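Tape the floor first

Opinion, filed in a hurry, July

I have a simple position and I'll put it up front. A parts area should be laid out on the floor before anybody buys a shelf. Tape, then racks, then parts. Most places do it the other way round and then wonder why people walk in circles.

At Roroden we did it the wrong way. Racks in first, wherever they fit. 1,131 parts on the list and no agreed spot to set one down while you look for its bin. So things went on the nearest flat surface. Body panels too, and painted panels hate that. Gloss paint and a pinstripe will show every careless elbow.
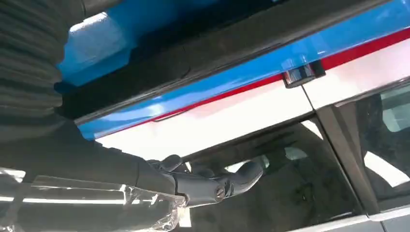

Should painted body parts be kept in the same area as the small trim?
Better apart, if there's space. Small trim gets handled all day and paint shouldn't be.

Anyway, racks. I like open metal uprights, painted a color you can spot from across the room. Blue is good. Sivaprasad Arumugam wants closed cabinets and has argued it with me for 2 years. Cabinets look tidy, sure. They look tidy with the wrong thing inside them as well.

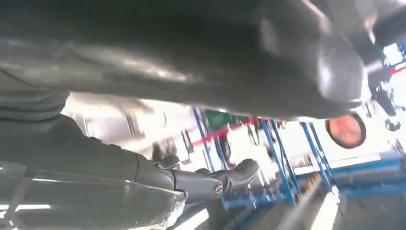
And an open rack shames you a little. Gap on the shelf, everyone sees the gap. At Dakholm they switched to doors and lost 9 brackets in a month, found later behind a box of oher brackets.

Long molded pieces are my real gripe. Black plastic, odd shape, slot at one end, flare at the other. They don't stack. They don't sit flat. Give them their own place on the floor, marked out in yellow, and leave it at that. 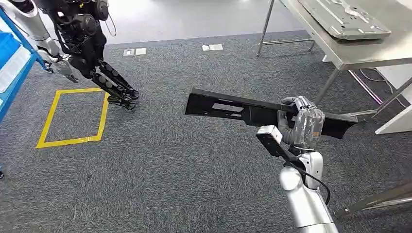 Page last modified: July, 4:40 pm

Carpet, then. People write in about carpet. Yes it's a pain for carts, and dropped screws vanish in the speckle. But a molded part dropped on carpet has a better chance than on concrete, and tape sticks to ours well enough if you press the edges down. Inga at the Skulberg shop vacuums first. Do that. I skipped it once and had to redo the whole row.

Wide tape, bright. Square corners if you can manage it, i often can't.

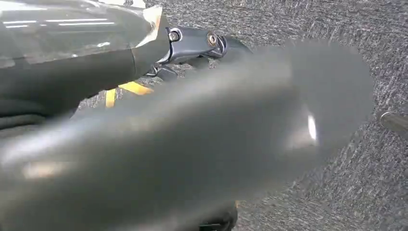 What it costs

Ours came to 951 for tape, labels and the extra rack, and most of that was the rack. Tape alone is cheap enough to get wrong and pull up again. Try a layout for a week, move it, try again. Then go buy your shelves.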